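Recording your first remote-control demonstrations in a simulated kitchen

Posted 22nd January in Tutorials

In this guide I explain how to drive a simulated household robot by hand and save what you do as a demonstration. It is written for people who finished the installation of Pridix and can open a room, but did not yet record anything useful. I made most of the mistakes below myself in October, when I began to collect episodes for a small cleaning project, so I hope you can skip some of them.

You do not need a real robot. You need a computer which can run the simulator, a controller with two sticks, and some patience. Keyboard driving is possible, but the motion becomes jerky and the policy will learn the jerks together with the task.

What you will have at the end

A folder of short episodes. Each episode holds the camera pictures, the joint positions and your commands, all with the same clock. From this folder you can train later with any imitation method you like. Training is not covered on this page.

Before you start

Install the Pliline recorder next to Pridix, in the same environment. If they are in two environments the recorder starts without any error, but it writes empty files. I lost one full evening in this way.

Close the other programs which use the graphics card. Teleoperation is much harder when the picture comes late. With a small delay you will start to overshoot, then correct, then correct the correction, and all of it goes into the data.

Check that you have enough space on the disk. Low picture resolution is fine for this work. Edges will look like small stairs and fine print can't be read, but the shape and the color of the objects stay clear enough for learning to pick them up.

Step 1. Choose one task and write it as one sentence

Write the sentence before you touch the controller. For the kitchen room I use "pick up the fruit from the counter" and "bring the teal bag through the doorway". Do not write "clean the kitchen". A long task can be built later from short ones, and a short one is also easier to throw away when it goes wrong.

The sentence is saved inside the episode file, so please use exactly the same words each time. "Take the bag" and "pick up the bag" are two different tasks for the computer unless you do extra work to join them.

Step 2. Connect the controller

Plug in the controller first and start Pridix after. Open the input page and move each stick to its end in all directions. The bars on the screen should reach the end too. If a bar stays a little away from the middle when you let go of the stick, set the dead zone higher until it rests.

My mapping is simple:

Left stick: drive the base forward, backward and turn.
Right stick: move the hand in the horizontal plane.
Shoulder buttons: hand up and hand down.
Right trigger: close the gripper. Let go to open it.
Start button: begin and end the episode.

Many people like to put everything on one stick with a mode button. I tried this and I did not like it. You forget in which mode you are, and the robot drives away when you only wanted to lower the hand.

Step 3. Set the speed limits

The default base speed is good for crossing a big room and too fast for standing near a counter. Lower it to half for the first day. The same for the hand. You can be faster later, when your fingers know the mapping, but do not change the speed in the middle of one data set.

Step 4. Drive around the room without recording

Spend ten minutes only looking. Go to the counter from different sides, go to the doorway, turn, come back. Learn how far an object is when it looks big in the camera, as there is no feeling of depth on a flat screen. Stop at each place where a task will begin and look at what the camera gives you there.
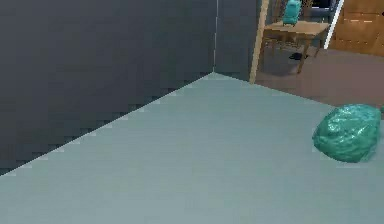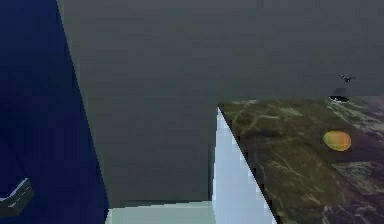
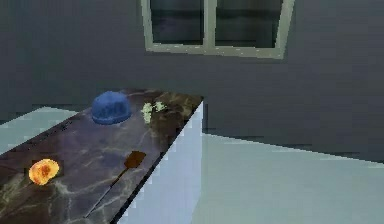
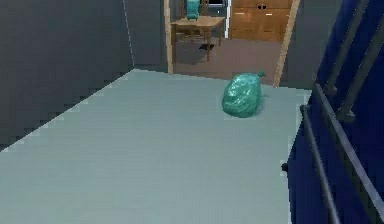 The first and last views have the teal bag on the floor near the doorway, and the second and third are from the marble counter.

Step 5. Check the start view

Ask yourself one question at each start place: can I see the thing I must pick up? If the object is at the border of the picture, as the bag is in the first view, turn the base a little before you press the start button, or make the turn a part of the demonstration. Both are correct, but decide for one. In the last view the bag is complete and even the knot is visible, so this is the kind of start I prefer for that task.

Look also at the contrast. The yellow and red fruit in the second view is very easy to find on the dark stone. The handle of the spatula in the third view is thin and dark, and it partly disappears in the pattern of the marble. I would not take the spatula as a first task. If you need it, aim for the head and not for the handle.

Other things may stay on the counter. The cap and the green leaves do not disturb, and it is even useful when the policy learns to leave them alone. Only be careful that your path does not push them.

Step 6. Record the first episode

Press start. Wait one moment with your hands still, then begin.

Drive to the object in one smooth line. Stop the base fully before you move the hand. It is tempting to do both together, and a trained operator can do it, but in your first episodes the camera and the hand will move against each other and you will miss.

Bring the hand above the object, go down slowly, close the gripper, wait a moment, go up. The waiting is important. In simulation an object may slide out of the fingers if you lift while they are still closing.

When the task is complete, press start again. Do not drive back to the beginning inside the episode. Otherwise the policy learns that after each success it must travel home.

Step 7. Decide: keep or delete

Pliline asks you after each episode. Be strict here. I delete when:

The robot touched the wall, the door post or the counter side.
I stopped for a long time to think.
I took the object only at the second try.

About the last point there are different opinions. Some recoveries are useful, because the policy will also miss and must know what to do then. My way is to keep them in a separate folder named "recovery" and to mix in a few at training time.

Step 8. Change the positions

After some episodes move the object. Pridix can do it for you with the "shuffle" option, which places each thing at a random point on the same surface. Check the result with your eyes before you record. Sometimes it puts the fruit so near to the wall that the hand can't come around it.

Change the start place of the base too. If you always begin from the same point, the policy learns the path by heart and does not look at the object. It seems to work very well until you move the robot.

How many episodes

For picking up the fruit I recorded 600 and kept most of them. For the bag I needed more, as the doorway makes the driving part longer. My whole kitchen set has 3,395 episodes now. I wanted 4,000, but the results did not get better at the end, so I stopped.

Common problems

The replay does not match what I did. The physics step was changed between recording and replay. Both must have the same value in the settings file.

The gripper opens by itself. The trigger is not calibrated. Repeat Step 2 and press it fully to the end.

The robot turns slowly when I do nothing. Dead zone too small, see Step 2.

The episode has pictures but no commands. The recorder was started before the controller was found. Close both programs and start again, first Pridix, then Pliline.

My hands are tired. Make a pause after each 2 hours at the latest. The tired episodes are slow and shaky, and in the end you will delete them anyway.

Next page: cutting and labeling the episodes before training.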